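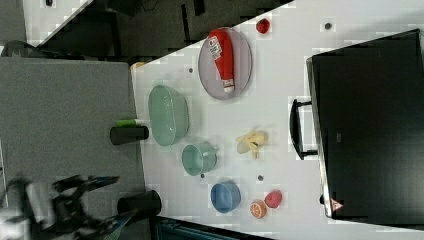

3.2 The objects on the table

When we first sat down to choose what our participants would be asked to put away, we thought the job would take an afternoon. It took most of March. People have strong feelings about where kitchen things belong, and we wanted a collection that would bring those feelings out without turning the visit into a test of anyone's housekeeping. We also wanted things that were light and cheerful and easy to talk about, so that a grandmother and her teenage grandson could sit at the same table and both have something to say.

Figure 2. Kitchen objects and toy food on the white tabletop, among them a plate, a ketchup bottle, a colander, a mug, a bowl and a banana peel.

The collection mixes two kinds of things. On one side there are the items that hold other items: the plate, the light-green colander, the mug and the blue bowl. On the other side there is the food, or the things that stand in for food, such as the strawberry, the peach and the orange slice. The ketchup bottle belongs somewhere in between, and we kept it for exactly that reason. It is a container, and yet hardly anyone in our pilot visits spoke of it as one. They called it food, or "sauce," or simply "the ketchup," and they put it away with the groceries (one man put it in the colander, with great confidence, and moved on).

The banana peel deserves a few words of its own. Ciarán Nic Aodha suggested it early on, and the rest of us were doubtful, mostly out of a worry that people would find it silly. We are very glad we listened! A peel is the one thing on the table that most people would say has finished its useful life, and it quickly split our participants into those who looked for somewhere to throw it away and those who grouped it with the fruit. A few did both, setting it down beside the peach and then coming back for it later with a small sigh. We had not planned to study second thoughts, but the peel gave us so many of them that they now have their own section (Section 5.1).

We chose to lay the objects out with plenty of room between them and in no particular order. In an earlier layout, which we called Plastero in our notes, everything had stood in tidy rows, and people were plainly reluctant to disturb it. They asked whether they were allowed to touch things. With the looser layout, which we called Brustby, the questions stopped and the hands came out. In Figure 2 the ketchup bottle lies across the plate, and small overlaps like that one were welcome to us, as they invited a comment before anything had been moved. "Well, that can't stay there," was a very common opening line.

Each visit began with the same short invitation, which was to tidy the table the way you would at home, and to talk along as you went. We gave no bins, no labels and no time limit. Altogether 24 people took part, most of them in pairs, and almost all of them began with the largest things and worked down to the smallest. Gearóid Daly, who sat in on the first six visits, noticed that the talk changed at about the point when the bowl was picked up. Until then people described what they were doing. With the bowl in hand they began to describe their own kitchens — which cupboard sticks, who never puts the colander back, what their mother used to keep on the windowsill.

We did not correct anyone or hint at a right answer, and we tried hard not to look pleased or disappointed. When a participant asked where something "should" go, we handed the question back as kindly as we could. In the Ó Conaill visits, where three generations of one family took part together, this led to a long and very good-natured argument over whether the mug may be stored inside the bowl. The full exchange is given in Appendix B, and we would encourage readers to look at it before turning to the groupings in Section 4, where the mug and the bowl are treated as separate entries.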